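Waltis tool-handling data collection: progress report for December
Prepared for the Mestberg program office 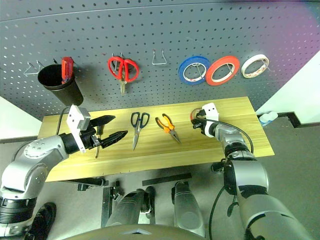
Florencio Manzano wrote back on the November draft that the episode total told him very little, and that he wanted to see how many episodes were fit for training and what had been done with the rest. The figures below are arranged to answer that.

1. Status

At the close of the period the set holds 2538 recorded episodes. Of these, 887 were added in December. After review, 235 episodes have been set aside and will not go into the training split. They stay on the server with a reason code, so that they can be brought back if the rules change.

Collection takes place at the pegboard bench with the two-arm unit. The task family is unchanged from the last report: take a hand tool from the tabletop and hang it on the board, take a hand tool or a roll of tape from the board and put it down on the tabletop, and pass a tool from one gripper to the other before placing it. All episodes are teleoperated. No scripted motion has been used.

2. Review results

The most common reason for setting an episode aside was a late stop. The operator finished the placement and then let the recording run on while moving the arms back to rest. A model trained on these tends to hover after release. Trimming was tried on a small batch and gave acceptable results, but it has to be done by hand and was dropped for this period.

The second reason was label mismatch. The instruction text said "scissors" while two pairs were within reach, and the label did not say which. The prompt sheet now requires a handle color whenever two tools of one kind are present. The same rule applies to tape, which is named by color in every instruction.

The third reason was dropped frames from the left wrist camera. The fault was traced to a cable connector that worked free during long reaches. The connector was replaced and the cable clamped again. The fault has not come back, though the number of sessions run after the repair is still small.

3. Training check

The Osta policy was retrained on the reviewed set at the middle of the month. Placement on the board was tested over 36 trials with tool positions not used in collection. Picking up from the table is reliable for tools lying with the handle toward the robot. It is weak when the handle points toward the board – the approach is correct, but the wrist turns too late and the fingers close on the blades or jaws. Hanging a tool on a hook remains the hardest step. Most failures there are a few millimeters to one side.

Florencio also asked whether more of the same data would fix the hook step. Our view is that it would not do so quickly. The present episodes contain few corrections, as operators who miss a hook are told to stop and start over. From January they will be told to keep recording and recover.

4. Next period

Collect recovery episodes for the hook step, with near misses at the start.
Rebalance handle direction on the tabletop.
Move the hooks between sessions instead of once a week.
Send a copy of the reviewed set to Sotomayor for a second labeling pass.

5. Budget and open items

Operator hours are within plan. The replacement connector was charged to maintenance. One decision is needed from the program office: whether the second labeling pass should cover the full set or only the December episodes. Storage at Mestberg is enough for either.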